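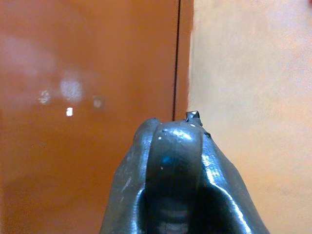 *Words by Szymon Zalewska, for the Florkotik equipment pages - last revised in March*

## Drarby wrist kit, for recording demonstrations

If you have ever tried to teach an arm to open a cupboard by showing it, you will know how much of the day goes on everything except the showing. Drarby is our attempt to make that part lighter. It is a small wrist camera, a mount and a recording box, and it keeps the gripper in view at the bottom of every picture, so that your learning system always has the fingertips and whatever lies beyond them together. We're rather fond of it, and we use it ourselves most afternoons!

The view at the top is the sort of thing you'll be collecting: dark rounded fingers close to the lens, an orange-brown panel with a thin seam running down it, and pale wall to the right. Glossy panels throw back a fair bit of light, and we would urge you to keep those recordings. A system that has only met matt surfaces tends to get in a muddle the first time it meets a shiny one.

### What comes in the case

- Wrist camera with fixed focus
- Mounting ring and 2 spare clamps
- Soster recording box, with a button for starting and ending each example
- Cable, 425 mm, with a right-angled plug at the camera end
- A printed card of suggested first tasks (doors, drawers, cups, cloths)

The whole kit weighs 425 g without the recording box, so please check what your arm can carry before ordering.

### How people tend to use it

We suggest 50 examples of a single task before you train anything. Move the furniture a little between them, change the lamps, let somebody else have a go at the controls - the small differences are what you're after. Press the button when the arm sets off and again when the task is over. If a try goes wrong, hold the button down and the box will mark it as a miss without throwing it away. Plenty of our customers have been glad of their misses later on.

Files are saved with the arm's joint positions alongside the pictures, and they open in Baek, our free viewer, where you can trim the ends and add a plain sentence saying what was being done.

### Price and ordering

The kit is £3,485, including delivery within the UK and a call with me to get the first recordings going. Spare cables and clamps can be added to the same order.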